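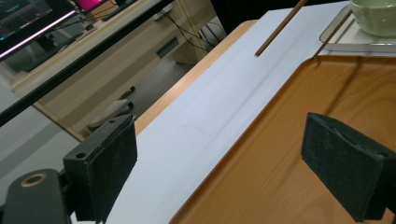 A user of the first release wrote in to say that the column called take had cost them most of a week. They had read it as "date taken", meaning the day the scion wood was cut from the parent tree, and had built a whole storage-time model on top of it. Could the column be renamed, or at least explained somewhere near the top of the file?

It has been renamed. In version 2 the column is take_result, and it records whether the graft was judged to have joined. The day the wood was cut is in cut_date, as before. Anyone with code written against version 1 should read the section on changes before loading the new files.

20 shares
2 comments

Budwood: grafting records for cherry and fig, province of Cáceres

Version 2, released 26 September 2025

Summary

Budwood is a set of plain tables describing grafts made on cherry and fig trees in small orchards in the province of Cáceres. Each row in the main table is one graft: what was joined to what, by which method, when, and what was found at the later checks. The records were kept on paper by the growers and typed up afterwards. Most of the orchards are on terraces and are worked by hand, and the notes reflect that.

The data are meant for people comparing grafting methods under ordinary working conditions. They do not come from a designed trial. Growers chose the method, the rootstock and the day, and those choices are tied to each other in ways the tables cannot separate.

Files

grafts.csv – one row per graft
orchards.csv – one row per orchard, 20 rows
checks.csv – one row per visit to a graft after it was made
varieties.csv – local names and the standard name each was matched to
notes.txt – free text from the paper sheets, keyed by graft_id
CHANGES.txt – differences from version 1

All files are UTF-8 with Unix line endings. The separator is a comma. Text fields are quoted only when they contain a comma or a quotation mark. Empty means not recorded, and the strings NA, none and 0 are never used to mean missing.

Columns in grafts.csv

graft_id – text, unique, stable between versions
orchard_id – matches orchards.csv
species – cherry or fig
scion_variety – standard name, see varieties.csv
rootstock – text, as written on the sheet after spelling correction
cut_date – day the scion wood was cut
graft_date – day the graft was made
method – one of chip, t_bud, whip, cleft, bark, other
tie – material used for binding, as written
sealed – yes, no or empty
take_result – joined, failed, unclear or empty
take_date – day on which take_result was judged

The value unclear is used where the grower wrote a question mark or two conflicting entries. It should not be folded into failed. In version 1 it was, for the fig records only, and the failure rate for figs came out too high as a result.

Where the sheet said "same wood" or "as above", cut_date has been copied down from the row before. These rows carry a flag, cut_date_copied, in the last column of the file. Copied dates are probably right within a single sheet and less reliable across a page turn.

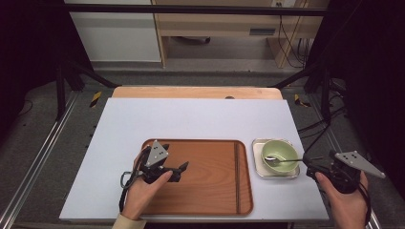 Another correspondent asked why the cherry records bunch so heavily in March, and whether the same grafts had been entered twice. In their own orchard, they said, they would expect budding in late summer to make up a fair part of the total, and they could find hardly any of it in the tables.

The bunching is real as far as we can tell. Duplicate sheets were looked for by comparing orchard, rootstock, variety and tree position, and the few that turned up were merged. Late summer budding is under-recorded. Growers who did it tended to do a few trees at a time, between other jobs, and the paper sheets were handed out at the end of winter. By August many had been put away or filled. Anyone studying season of grafting should treat the late summer rows as an incomplete sample and say so.

How the records were made

Each grower received a printed sheet with one line per graft. The sheet asked for the items in the column list above and left a wide margin for remarks. Growers were asked to check each graft after 30 days and to write down what they found. In practice the interval varies a good deal. The real date is given in take_date and should be used in place of the nominal interval.

Sheets were photographed, then typed twice by different hands. The two typed copies were compared line by line with Podutura, a small command-line tool that reports cell differences between tables and writes them to a work list. Each difference was settled by going back to the photograph of the sheet. Where the photograph could not be read the field was left empty and the reading attempts were put in notes.txt.

Local variety names were the slowest part. The same fig is called by different names on either side of one valley, and one name is used for what are plainly different figs. The matching in varieties.csv is by the growers' own descriptions of skin, flesh and season. No genetic testing was done. The column match_quality gives good, fair or poor, and rows marked poor are best left out of any comparison between varieties.

Known problems

Tree age is missing for most of the older fig stock. Growers wrote "old" or "grandfather's" and no attempt was made to turn this into years.

The tie column mixes material and brand. Raffia, tape, rubber strip and plain string can be told apart without trouble. Entries such as "the clear one" cannot, and have been kept as written.

Altitude in orchards.csv was read from a map at the orchard gate. On the steeper terraces the grafted trees may stand well above or below that point.

Sealed has two meanings in the source. Some growers ticked it when the cut was painted with wax or paste, others when the graft was bagged. The revised sheet separates these, but no records from the revised sheet are in this release.

Failed grafts are more likely than joined ones to have no remark. A grower with a row of living shoots in front of them tends to write something. This matters for anyone working with the text in notes.txt and less for the main table.

One orchard recorded only its successes for the first season. Its rows are kept, and the column partial_record in orchards.csv is set to yes. Leave it out when working out rates.
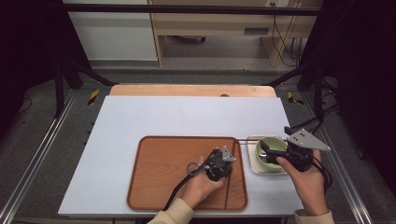

The same column is also set for a second case, an orchard whose sheets for the cherry terraces were lost before they could be photographed. Its fig rows are complete and can be used. A filter on partial_record alone would drop them, so filter on partial_record together with species if the fig rows are wanted.

Checking the files

A checksum list is supplied in checksums.txt. The tables can also be tested against the column rules with Fallel, which reads the file rules.txt and reports any cell that breaks a rule. From the folder holding the tables:

fallel check rules.txt grafts.csv checks.csv orchards.csv varieties.csv

A clean run prints nothing and returns zero. The rule that graft_date must not fall before cut_date is set to warn only. Version 2 gives 35 warnings under this rule. All were traced to the paper sheets and the dates were left as the growers wrote them.

Spreadsheet programs will often change the date columns on opening and write them back in a different form on saving. Import the dates as text if a spreadsheet must be used.

Changes from version 1

take renamed take_result
unclear no longer counted as failed in fig records
cut_date_copied added
partial_record added to orchards.csv
match_quality added to varieties.csv
bark grafts split from cleft, where the sheet allowed it
orchard coordinates removed and replaced by district name

The coordinates were taken out at the request of several growers, who did not want their plots to be found from a public file. Please do not publish positions recovered from version 1. District name is enough for matching to weather records at the scale these data can support.

Suitable and unsuitable uses

The tables have been used for teaching people to clean field records, and for rough comparison of methods within a single orchard. Both work well enough. Comparison between orchards needs care over who was doing the grafting, and the data hold no measure of skill or experience. Advice to growers on which rootstock to buy should not be drawn from this set at all – several rootstocks appear in one orchard only.

Licence and corrections

The tables may be copied, changed and passed on provided the name Budwood and the version number are given. The photographs of the sheets are not part of the release, as many carry household details in the margin.

Corrections should quote the graft_id and the file. Suggested readings of entries in notes.txt are useful, above all from people who know the local names for figs. Corrections that are accepted go into the next version and are listed in CHANGES.txt. Files already released are not altered.

2 comments
Share this page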